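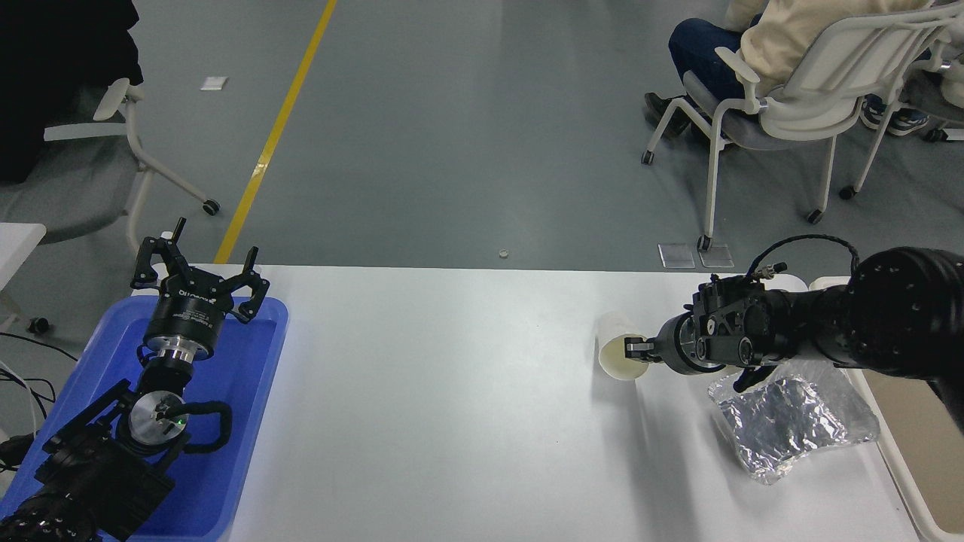 Wanted: Part-time Parish Newsletter Editor, Botholm

The Botholm Rafferty is a monthly newsletter of 4 pages, or 5 when somebody has died or the drains are up. It goes through 2444 letterboxes and is read, as far as we can tell, mostly by people looking for their own names. We need a new editor to start in April.

The last one, Gobnait Ó Riain, has done it for longer than she cares to say and would like her kitchen table back. She will stay on to do the crossword, which is not up for discussion.

What the job involves

You will gather the news, which means answering the telephone. You will cut the gardening column to four hundred words and take the call from its author afterwards. You will check the bus times against the bus company's own timetable and then against the buses. You will lay out the pages in Tronine, a program that was cheap when we bought it and has stayed that way, and get the lot to the printer by the third Thursday.

Letters to the editor are yours to choose. Please be aware that we have printed all we intend to on the subject of the weir. 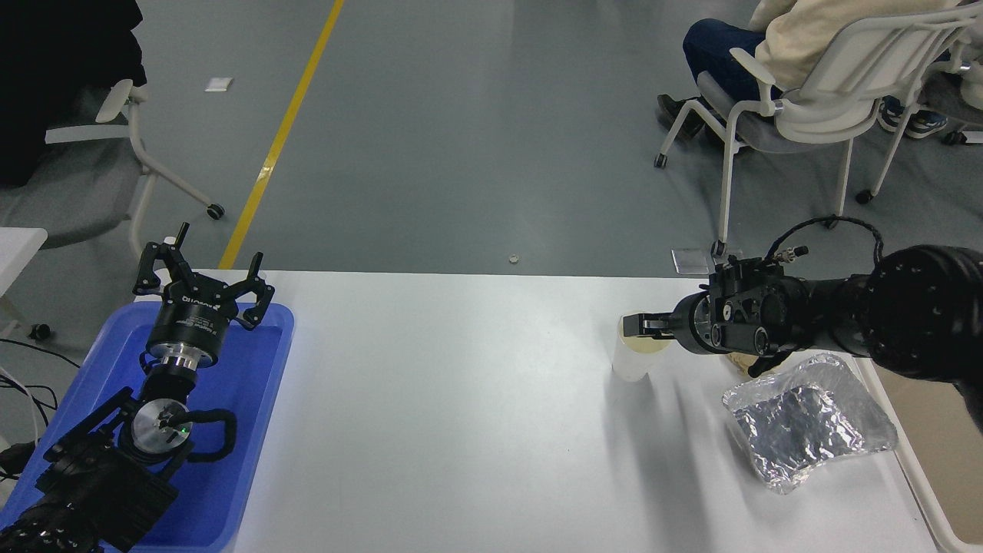
Delivery is handled separately by the street reps, so you won't be expected to push anything through a door, though you will hear about it when a copy lands in a hedge. Adverts are sold by Ririco, the stationers on the high street, who take their cut and pass the rest on.

Who we are after

Someone who can spell, and who can tell a churchwarden that he can't. Experience on a newspaper is welcome but has caused trouble in the past. You should live near enough to turn up to things. A car helps, a thick skin more so.

Pay is £3000 a year, in quarterly lumps. There is no pension. There is a free ticket to the harvest supper, and you will be asked to write it up.

To apply, send a letter of one page and a report of any local event you have been to lately, two hundred words at most. Anything longer will be edited by Gobnait, and you'll get to see how she did it. Interviews are held in the evening, with biscuits.

Contact us | © The Botholm Rafferty | Back to top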